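Spelling tests should stay

The primary school in Skosimcombe dropped its weekly spelling test in July. A notice went home to 765 families saying that writing apps now cover it. I think the school has made a mistake.

A spelling test takes ten minutes. It costs a sheet of paper. Kids learn that some words have to be practised, and parents see which ones -- mine were "colour" and "neighbour" for most of a year.

The replacement is a program called Basteo, which underlines errors and fixes them with a tap. My daughter likes it. She still can't spell "favourite" on a birthday card.

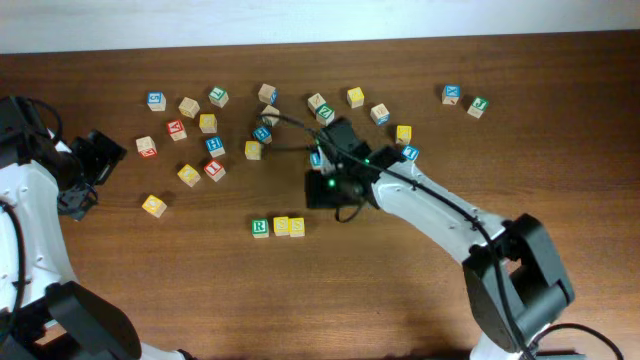 Do tests upset children who find spelling hard? Some of them, and teachers can give those kids a shorter list and leave the marks off the wall.

I have written to the school asking for the test back in first term. The list can be 2 words long to begin with, if that helps.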